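# Weiß bleibt Arbeit

Kurz nach sechs rollen in Hukitz die ersten Gitterwagen über die Rampe. Darin liegen Hemden, Kittel, Schürzen und Oberteile, fast alles weiß oder ehemals weiß. Die Wäscherei Cinix steht am Ortsrand, zwischen einem Getränkemarkt und der Umgehungsstraße, und beschäftigt 67 Menschen. Sie holt die Kleidung bei Bäckereien, Arztpraxen, Labors und Kantinen ab und bringt sie vier Tage später gefaltet zurück.

Weiße Arbeitskleidung galt lange als Auslaufmodell. In vielen Betrieben wurde sie durch Grau, Anthrazit oder Dunkelblau ersetzt. Dunkle Stoffe verzeihen mehr, sie müssen seltener aussortiert werden und sehen nach einem Arbeitstag noch ordentlich aus. Seit einigen Jahren bestellen Kunden aber wieder häufiger Weiß. Bei Cinix hat man das zuerst an den Ersatzteilen gemerkt: Die Kartons mit weißen Druckknöpfen waren plötzlich schneller leer als die mit den schwarzen.

Gewaschen wird in einer Waschstraße, die den größten Teil der Halle einnimmt. Vorher kommt das Sortieren. Jedes Teil wird von Hand auf den Tisch gelegt, die Taschen werden umgedreht, die Kragen aufgeklappt. Kugelschreiber sind der häufigste Fund und der teuerste. Eine einzige ausgelaufene Mine kann einen ganzen Posten verderben, und die Tinte sitzt dann meist so tief im Gewebe, dass auch eine zweite Wäsche nichts ändert. Gefunden werden außerdem Schrauben, Einkaufschips, Pflaster und Hustenbonbons. An der Wand hängt ein Kasten, in den die Eheringe kommen.

Die schwierigste Stelle ist der Ärmel. Ein Kragen lässt sich vorbehandeln, eine Brustpartie bleibt in vielen Berufen erstaunlich sauber. Der Unterarm dagegen liegt auf Tischkanten, streift an Geräten entlang und wird mit der anderen Hand hochgeschoben. An der Unterseite scheuert der Stoff dünn, bevor er an anderer Stelle auch nur Knötchen zeigt. Wer sich bei der Arbeit viel vorbeugt, trägt die Kleidung vorn und an den Armen ab, während der Rücken noch wie neu ist.

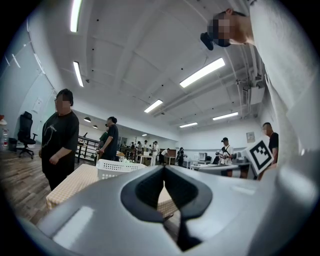
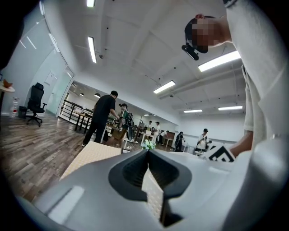
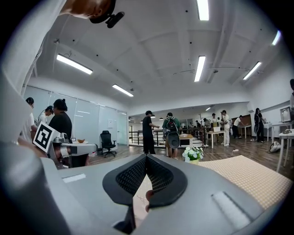
*Weiß am Arm und über die Arbeit gebeugt, in allen drei Aufnahmen.*

Aus welchem Stoff ein weißes Oberteil sein soll, ist unter Fachleuten umstritten. Reine Baumwolle fühlt sich angenehm an und verträgt Hitze, läuft aber ein und knittert. Mischgewebe mit Polyester trocknen schneller und behalten ihre Form, nehmen dafür Fette auf und geben sie ungern wieder her. Cinix kauft den größten Teil seiner Ware bei der Weberei Gautam, die ein Mischgewebe namens Pondia herstellt. Der Stoff ist etwas schwerer als üblich, was im Sommer nicht allen gefällt. In der Mangel macht er weniger Ärger.

Dass weiße Kleidung mit der Zeit vergraut, liegt selten an einem einzelnen Fehler. Meist ist es eine Mischung aus zu viel Füllung, zu wenig Spülwasser und Resten von Farbe, die aus anderen Stücken stammen. Auch die optischen Aufheller verlieren ihre Wirkung. Sie wandeln einen Teil des unsichtbaren Lichts in bläuliches um und lassen den Stoff dadurch heller erscheinen. Unter manchen Lampen funktioniert das gut, unter anderen kaum. Ein Hemd, das am Fenster strahlt, kann im Lagerraum gelb aussehen - Kunden reklamieren das regelmäßig, und in der Wäscherei legt man das Stück dann unter drei verschiedene Leuchten.

Nach nahezu 20 Wäschen wird jedes Teil zum ersten Mal gründlich geprüft. Dafür gibt es einen Leuchttisch, auf dem dünne Stellen sofort auffallen. Kleine Schäden gehen in die Näherei im ersten Stock, wo elf Maschinen stehen. Ersetzt werden vor allem Knöpfe und Bündchen. Ganze Ärmel werden nur bei teuren Modellen neu angesetzt, und dann immer paarweise, weil neues Weiß neben altem auffällt.

Was nicht mehr zu retten ist, wird zu Putzlappen. Die Druckknöpfe werden vorher herausgestanzt, Namensschilder abgetrennt. Die Lappen gehen zum Teil an dieselben Betriebe zurück, aus denen die Kittel gekommen sind, in Säcken zu zehn Kilo.

Im April hat Cinix die Preise angehoben, vor allem wegen der Energiekosten. Gekündigt haben danach einige kleine Bäckereien, die nun wieder selbst waschen. Zwei davon haben inzwischen nachgefragt, ob man wenigstens die Schürzen übernehmen könne. Die Schürzen sind aus Leinen und müssen feucht gemangelt werden, das geht zu Hause schlecht.

Gegen Mittag ist die Rampe leer. Die nächste Lieferung kommt aus den Kantinen, mit viel Tomatensoße.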